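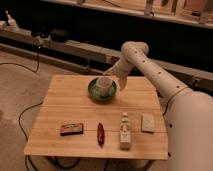 Photo: Kallico press library

Section 3: Setting up your Guswood bubble machine

Thank you so much for choosing the Guswood for your party. Whether it is a first birthday in the back garden, a school fete or a wedding with a dance floor full of cousins, we want you to have a lovely time with it, and a little care at the beginning will save you a good deal of fussing later on. Please read this section all the way through once before you plug anything in, and then come back to step 1 and work along at your own pace. It doesn't take long, we promise!

If you bought the Guswood as part of the Patwary party set, the bubble fluid and the extension feet are packed in the smaller carton, underneath the bunting. Quite a few of our customers ring to say the feet are missing and then find them tucked in there, so do have a good rummage.

3.1 Choosing a spot

Bubbles go where the air takes them, so the best place for the machine is upwind of your guests and a little higher than their heads. A sturdy garden table does very nicely, or a wide window ledge, or the top of a low wall if it is truly flat. Indoors, a corner of the room works better than the middle, and a hall with a high ceiling is best of all.

Do think about what is underneath. Bubble fluid leaves a thin, soapy film wherever the bubbles land, and on a smooth floor this can become very slippery indeed. Grass is ideal. Gravel is fine too. If you are in a village hall or a sports hall, have a word with whoever looks after the floor before the day.

CAUTION: Do not run the machine over polished wood, tiles or vinyl flooring without a mat or an old rug to catch the drips. Wipe up wet patches straight away.

CAUTION: Keep the machine well away from barbecues, birthday candles, fire pits and sparklers, and away from paddling pools and ponds.

3.2 Fitting the feet and the tray

1. Turn the machine upside down on a folded towel, so the casing doesn't get scratched.
2. Push one rubber foot into each corner hole and give it a quarter turn clockwise. You should feel it click. If a foot wobbles, take it out and try again. It goes in one way round only, and the little notch must face outwards.
3. Turn the machine the right way up and stand it where you mean to use it. Give it a gentle push from each side to check that it stays put.
4. Slide the fluid tray in from the front, with the spout side facing you, until it stops. There is no need to force it.

NOTE: The extension feet in the Patwary set are taller and are meant for lawns. On a table they make the machine rather top-heavy, so please stick with the short ones there.

3.3 Filling with fluid

5. Check that the machine is switched off and unplugged. We know this sounds like a nuisance when you have a garden full of children waiting, but please do it every time you top up.
6. Shake the bottle gently, just enough to mix it. A hard shake fills it with froth and you will then be pouring froth for the next quarter of an hour.
7. Pour the fluid slowly into the tray until it reaches the upper line. Stop there, even if there is a drop left in the bottle.
8. Wipe the outside of the tray and your hands with a damp cloth before you touch the plug.

A full tray gives you 20 minutes of bubbles on the high setting and a fair bit longer on low. For a children's party we rather like the low setting with short bursts, as the little ones enjoy the chasing much more when there is a pause for them to wait through.

NOTE: Please use Kallico bubble fluid or another ready-mixed party fluid. Washing-up liquid and water will give you a few bubbles to start with, but it clogs the wands and it stings if it gets in anyone's eyes. Coloured fluids can mark clothes and pale stonework, so try a little on an old tea towel first.

3.4 Starting up

9. Plug the machine into a socket. Outdoors, use a socket or extension lead made for outdoor use, with a safety cut-out fitted.
10. Turn the dial to LOW. The wands will begin to turn first and the fan follows 3 seconds later. This short wait is quite normal and lets the wands pick up a good coating of fluid.
11. Let it run for a minute. The first bubbles are often small and a bit mean-looking, especially with a brand new machine, but they get bigger once the wands are wetted all the way round.
12. If you would like more, turn the dial to HIGH.
13. Aim the machine by lifting it at the base and turning the whole thing. Please don't pull on the fan cover, and keep fingers, ribbons and long hair away from it while it is moving.
14. When you have finished, turn the dial to OFF and wait for the wands to stop before you pull out the plug.

CAUTION: The Guswood is not a toy. A grown-up should set it up, fill it and stay near it while it is running. It must not be left out in the rain.

3.5 If the bubbles are disappointing

No bubbles, but the fan is blowing: look at the fluid level first. If the tray is full, the wands may be sticky from last time. Empty the tray, fill it with warm water and run the machine on LOW for a few minutes.

Bubbles that burst straight away: hot, dry afternoons are hard on bubbles. Move the machine into the shade, or wait until the early evening when the air is softer. Cold days can be tricky as well, and for a December party outdoors we would suggest keeping the fluid in the house until you need it.

Bubbles blowing back over the machine: the wind has probably changed. Turn it round, and dry the casing before you carry on.

Nothing happens at all: check the socket with a lamp or a radio, then check the fuse in the plug. If it still won't start, please don't open the casing. Get in touch with our Kesville workshop and quote part number 1082, and somebody will help you from there.

3.6 Putting it away

Pour any leftover fluid from the tray into a clean jar with a lid (not back into the bottle, please, as bits of grass and petal tend to find their way in). Rinse the tray, run warm water through the wands as described in 3.5, and leave everything to dry overnight with the tray out. Store the machine upright in its box, somewhere frost can't reach it.

Section 4 covers hanging the machine from a beam or gazebo frame. You will need the bracket kit, sold separately.

Guide last revised June 2022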